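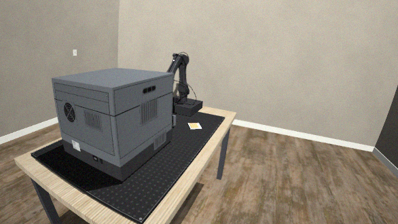 Does a steady hum from equipment slow people down when they read?

On the evidence we have, a little at most, and the effect is too uneven to build a rule on.

4.2 Reading speed and background hum

The claim we set out to check is an old one and it is repeated with great confidence. Guides to office planning say that people read more slowly in a room where a fan is running, and they tend to say so without pointing to any trial. Where a trial is named, it is often one in which the hum was played through headphones at a level that few workplaces would put up with. We doubt that such results tell us much about an ordinary room with a machine in the corner.

Our own figures come from reading rooms at Gunby, Mowat and Bultstead. We signed up 200 adult readers and asked each of them to attend nine sittings. Many missed at least one, and some missed most of them, so that we ended with 1320 sittings that could be scored. In each sitting the reader was given a passage of roughly 2000 words, taken from the Prollow set, and answered a short paper of questions on it afterwards. The hum was on for some sittings and off for others, in an order set by drawing slips.

Taken together, the readers were slightly slower with the hum on. We would urge caution before anyone quotes that sentence alone. The gap is smaller than the one between a reader's first and second sittings, when all that had changed was that the person knew where to sit and what the question paper looked like. It is also smaller than the gap between the three sites. At Mowat the readers were faster with the hum on, and we have no good account of why. One of us (Onuoha) thinks the Mowat room was already noisy enough, from the road, for the hum to cover up worse sounds. That may be so, but we did not measure the road, and it would be easy to come up with an equally pleasing story had the result gone the other way.

Scores on the question papers showed no pattern we would defend. Dénes Kovács went through the papers a second time, without knowing which sittings had the hum, and his marks moved a good many readers up or down by a point. Once the marks can shift that much between markers, a difference of less than a point between conditions is hard to take seriously. Earlier work on the Prollow passages reports tidy differences in understanding, and we would like to know who marked those papers, and whether they were marked twice.

A further trouble is that readers knew perfectly well when the hum was on. Several told us they expected it to put them off. A person who expects to be put off may read more slowly for that reason alone, and nothing in our design can separate the two. We asked readers to rate how annoying they found the sound, and the ratings followed what they had said about noise before the first sitting far more closely than they followed anything we did in the room.

Size and siting of equipment come up often in this argument, usually in the form of advice to turn the vents away from the reader. We found little behind the advice. Vents come in different shapes, and a round grille and a louvred one may sit side by side on one face of a housing (Figure 4), so it is not always plain which of them the advice has in mind.

Figure 4. Grey equipment housing on a perforated board, with a fan grille and a louvred vent on one side. Computer rendering.

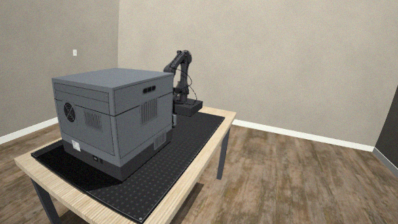 Dougal Dalgleish, commenting on a draft of this section, objected that we were being too hard on the older studies. A small effect found again and again is still an effect, he wrote, and a reader who loses a minute on every passage will have lost a good deal by the end of a working year.

We accept the first half of this. The second half assumes that the loss goes on at the same rate day after day, and our own sittings give no support for it. Among the readers who came to all nine, the gap had mostly closed by the last three – though these were also the readers patient enough to keep coming, and they may not stand for the rest. The Bultstead sittings held in July were cut short by building work, and leaving them out makes the gap smaller still. We have kept them in, as our plan said we would.

What can be said, then, is modest. People dislike the hum, and say so. Whether it costs them any reading is a separate matter, and the planning guides should stop treating the first as proof of the second.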